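Progress report to Previtell: packed lunch handling, second period
Prepared by Sang-wook Geum, Clendham site

Summary

Collection for the packed food set is on schedule. The target for the whole grant is 3,000 accepted demonstrations. We closed September with the rigid items finished and the soft items under way. Spending is within the approved budget, and we are not asking for any change to the end date. One item needs a decision from you and is listed under Requests.

Work done this period

The tray and carton tasks were completed first, as agreed at the last review. Operators then moved to wrapped items, where the arm has to pick up something that gives when it is squeezed and put it down without tipping it. All demonstrations are recorded by hand-guided teleoperation, with the wrist camera and the joint positions logged together. Each operator works in blocks of 20 demonstrations and then takes a break. We tried longer blocks early on and the rejection rate went up toward the end of each one, so we went back.

Object positions are now set from a printed card drawn at the start of every demonstration. Before this, operators placed items by eye and tended to favor the middle of the work area. Zatow pointed this out when they trained a first policy on our early data, and it was a fair complaint. The cards have fixed it for the new recordings. The older ones are kept but tagged so they can be weighted down in training.

Data quality

Review is done the day after recording by someone other than the operator. We rejected 118 demonstrations this period. The largest group were grasps that had to be repeated more than twice. The next were dropped camera images, which were traced to a worn cable at the wrist. The cable has been replaced and the fault has not come back.

Failed grasps followed by a clean recovery are kept and labeled as such. Zatow asked for these, and they are useful for soft packaging, where a first contact often slips.

Soft items

Sandwiches in clear film have been the slowest part of the work. The film is shiny and changes shape when the fingers close on it, so the same item can look different from one grasp to the next. When the item is held on edge, the lower part is squeezed between the fingers and the fillings are pressed together at that end. The operators have been told to close only as far as needed to hold it, but this is hard to judge from the screen. We have added a grip width readout beside the camera view, and the first results with it are better.

We also changed how often items are swapped out. A wrapped sandwich is now used for one block and then replaced. After repeated handling the bread goes flat and no longer behaves like a fresh one, which would teach the system the wrong thing.

Staffing

We have 3 trained operators. The newest one started on a Monday shift and reached the required acceptance rate by the end of the first two weeks. Written instructions for new operators have been updated to include the position cards and the grip readout.

Requests

Jaidee has offered to supply soft wraps and filled rolls from its kitchen at cost. These were not in the original item list. We would like approval to add them in place of the second carton size, which is too close to the first to add much. The total number of demonstrations would stay the same.

Next period

We will finish the sandwich set, begin the wraps if approved, and send Zatow the next batch for training. The held-out test items will stay in separate storage and will not be used by the operators.

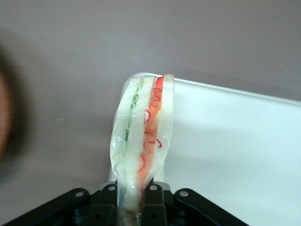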